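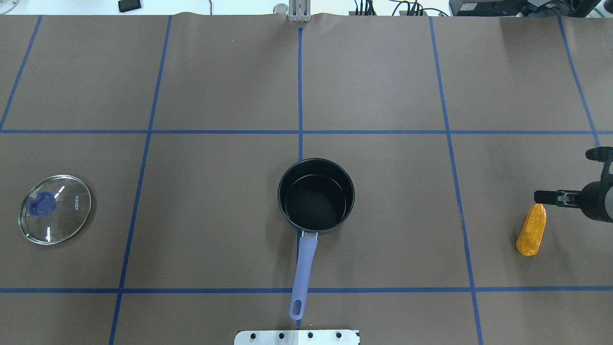
Cell 2 gripper fault: frequently asked questions

If you work with the two-arm cell at our Jurnmont site, you have heard some version of what happened in February. Most versions are better than the truth. These are the questions we keep getting, with the answers we keep giving.

What went wrong, in one paragraph?
One arm was told to pick up a pot lid by its knob. The gripper closed, missed the knob, and reported a successful grasp. The arm then went through the entire routine with nothing in its fingers, carried the nothing over to the saucepan, put it down with great care, and logged the job as complete. It did this 70 times before anyone read the log next to the video.

70 times?
Out of 300 in the overnight run, yes. The dashboard showed a perfect score. In hindsight a perfect score should have worried us more than it did.

Why did the gripper think it was holding something?
The Virkholm fingers report a grasp when they stop moving before they are fully closed. A finger pad on this unit had worked its way sideways on its screw, so the fingers jammed against each other early. To the software, a jammed gripper and a gripper holding a knob looked the same.

Was anyone hurt?
No. The only injury was to the success rate.

Then why was it written up as a safety matter?
Two reasons. An arm that believes it is carrying a lid moves slowly, and an arm that believes it has put the lid down moves at full travel speed. On a few of the 70 runs the fingers had hooked the rim and the lid was still hanging there when the speed limit came off. Glass traveling at that speed is a safety matter whether or not it lands on anyone.

The other reason is that the operator on the morning shift saw an odd motion, reached for a stop button, and pressed the one for the wrong arm. That arm stopped beautifully. The other carried on.
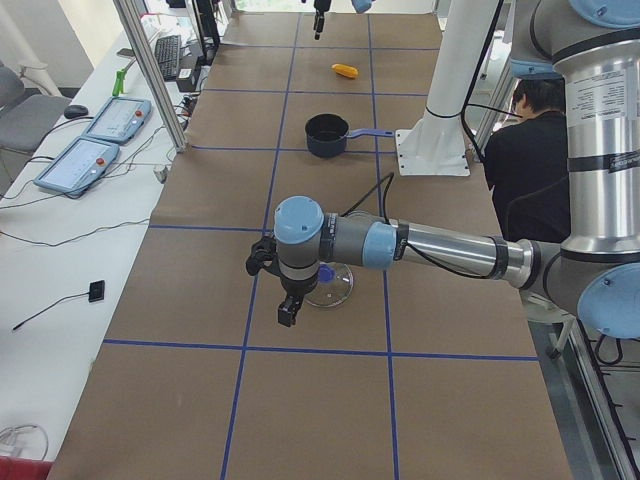 The cell from the side, with the lid under one gripper and both pendants on the desk at left.

How do you press the wrong stop button?
Easily. The two pendants look alike and live on the same desk, and people move them around when they need room for the keyboard. Each button used to stop its own arm only. They are now wired so that either one stops both. Please don't ask us to change it back because it interrupts your run. It is supposed to.

What does fault code 635 mean?
It means the fingers stopped at a width that doesn't match the object they were sent to get. We added it after February. If you see it:
Stop both arms.
Look at the finger pads before you look at the code.
Push each pad sideways with a fingertip. If it moves, the gripper comes off and goes to the bench.
Do not clear the fault and try again to see if it goes away. It will go away, and that was the original problem.

Does it matter where I put the lid?
Yes. Keep it flat, knob up, inside one of the taped cells. The tape is there so the starting layout can be repeated from one run to the next. It is not a suggestion, and it is not a place to put your coffee.

Can I use the toy corn instead while the lid task is on hold?
Yes. The corn task was cleared first. Drop it all you like.

Is this the same bug they had at Tolentino?
No. Tolentino had a camera calibration problem, and their arm missed things honestly, with an error message.

When does the lid task come back?
When Cliltora signs off on the new pads and we get through an overnight run with somebody checking the video against the log. The first half of that is waiting on a parts order.

Who do I tell if I see something strange?
The shift lead, right away, and then the fault log. Write down which arm it was. "The robot" doesn't narrow it down.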